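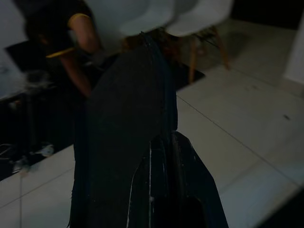

White moulded chairs with wooden legs in the refurbished study room at Skutville Community Learning Centre.

Study room reopens at Skutville Community Learning Centre

The ground-floor study room at Skutville Community Learning Centre has reopened to the public following a programme of redecoration and refurnishing. The room had been closed since the end of the autumn term and returned to full use in March.

The works were funded by a grant of £700 from the Manalastas Fund, together with a contribution from the Centre's own maintenance budget. The grant was awarded for the purchase of seating, and the remaining costs, including paint, floor repairs and new window blinds, were met by the Centre.

The previous chairs, which had been in service since the building opened as a learning centre, had become difficult to repair. They have been replaced by white moulded plastic chairs on light brown wooden legs, supplied by Lilard. The new chairs can be wiped clean and are light enough to be moved by one person. Members of the public are asked to return them to the tables at the end of each visit and to avoid stacking them.

Lenka Kratochvíl, Centre Manager, said: "The study room is used from the moment we open until the evening classes finish, and the old furniture had given us long service. We are grateful to the Manalastas Fund for its support and to our learners for their patience while the room was out of use. Several groups were asked to meet upstairs at short notice, and they did so with good humour."

The room is available for private study, homework and small group work. Learners may bring their own laptops and tablets, and the wireless network has been extended to cover the whole of the ground floor. Sockets have been fitted along the wall beneath the windows. Trailing leads should not be run across the floor between the tables, and staff may ask for equipment to be moved where a walkway is obstructed.

Printing remains available at the enquiry desk. Paper and pencils may also be requested there.

During the closure, the opportunity was taken to review the timetable. The English conversation group led by Inna Pavliuk will now meet in the study room in the mornings, and the numeracy workshop will move to the afternoon. The homework club, co-ordinated by Fitzgerald Alcantara, will continue to start at 4 pm during term time. Parents and carers of children under eleven are reminded that an adult must remain in the building for the whole of the session.

Mr Alcantara said: "The children have settled back in quickly. We have more space between the tables than before, and it is easier for two or three of them to draw their chairs together when they are working on the same thing. The room is also a good deal brighter in the late afternoon."

Private study places cannot be reserved and are offered on arrival. Groups wishing to use the room outside the published timetable should apply in writing to the enquiry desk, giving the purpose of the meeting and the number expected to attend. A charge of 50p per person applies to evening bookings.

A second phase of work is planned for the adjoining corridor, where the coat hooks and noticeboards are to be replaced. The contractor, Treloline, is expected to begin once the spring examinations have ended. The corridor will stay open throughout – although the side entrance may be closed for short periods – and notices will be displayed in advance. Questions about access during the works should be addressed to Lukian Nazarenko at the enquiry desk.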